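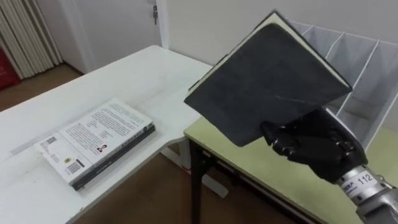 Multi-fingered robot hand gripping a hardcover notebook, with a file organizer behind it.

Genden H2 Five-Finger Hand — Safety Notice and Replacement Parts

Status: on sale, with restrictions
Notice updated: 15 September 2023

Affected units: hands shipped with wrist firmware 451 or earlier. Check the version on the Status page of the controller software.

Fault
On power loss the thumb brake can engage late. The fingers hold position but the thumb relaxes, and a flat object such as a book or binder can slide out of the grasp. Skoklow received the first report in March. Bench tests at our Bedel workshop reproduced the fault after 1,000 grip cycles with hardcover books. No injuries have been reported.

Until the hand is repaired
Do not carry objects over people or over a second work surface.
Keep hands and feet clear of the area under the grasp.
Do not use the emergency stop as a normal way to end a cycle — it triggers the same late braking.

Repair
Order brake kit 1903 (spring, friction disk, 2 screws). Install firmware 452 after the kit is fitted. The firmware alone does not correct the fault. Kits are free for affected units; quote the serial number of the hand, not the arm.

Hands fitted with the Pfeiffer thumb module use a different brake and are not affected.

Technical contact: Nele Teuber, Skoklow Service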